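Un bras robot à la cuisine : les règles avant les promesses

Mis à jour le 25 mars 2025

Les vendeurs parlent de « majordome ». Je parlerais plutôt d'un apprenti très lent, qu'il faut surveiller et nettoyer. Si vous tenez quand même à lui confier le rangement des fruits et du pain, voici ce que je fais respecter chez moi.

1. Dégager le plan de travail
Un plateau clair, mat, sans rien qui traîne. La notice du Tretlow prétend que le bras « s'adapte à tout environnement ». J'attends de voir. Sur ma toile cirée à carreaux, il a raté la même clémentine 8 fois de suite.

2. Une place pour chaque famille d'aliments
Les fruits au panier, la viennoiserie dans l'assiette, et on ne change pas d'avis en cours de route. Un récipient de chaque côté, les aliments entre les deux, assez écartés pour que la pince passe. Évitez d'empiler : la brochure Skavton montre une pyramide de pommes, mais je n'ai jamais vu la vidéo qui va avec.

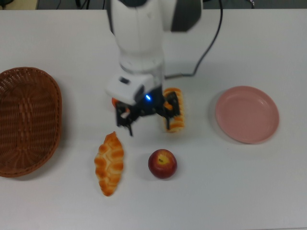
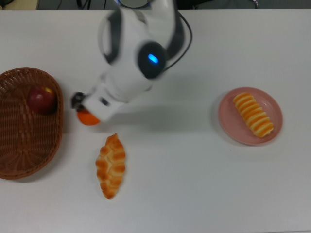 Panier d'un côté, assiette rose de l'autre, la pince entre les deux.

3. Laver la pince, pas seulement la table
C'est le point sur lequel les fabricants sont les plus discrets. Des doigts articulés, ce sont des recoins, donc des miettes. Je passe une lingette alimentaire entre les fruits et le pain, bras à l'arrêt et prise débranchée. « Compatible alimentaire » sur la boîte ne me suffit pas : demandez quelle norme, et pour quelle pièce. Plullis m'a répondu par un dépliant publicitaire.

4. Surveiller le câble
Il doit suivre le mouvement sans accrocher un rebord. Vérifiez-le à vide, bras tendu puis replié, avant de poser quoi que ce soit de fragile.

5. Ne pas se fier aux voyants
Une petite lumière bleue n'est pas une consigne de sécurité. Tant que l'alimentation est branchée, les mains restent hors de portée, celles des enfants aussi. L'arrêt d'urgence se place du côté où l'on se tient, et on l'essaie tous les mois.

6. Faire ses comptes
Comptez environ 4000 euros pour un modèle correct, entretien non compris. Pour ranger des pommes, j'ai encore 2 mains. Je referai le point en mai, quand j'aurai essayé le Ryu.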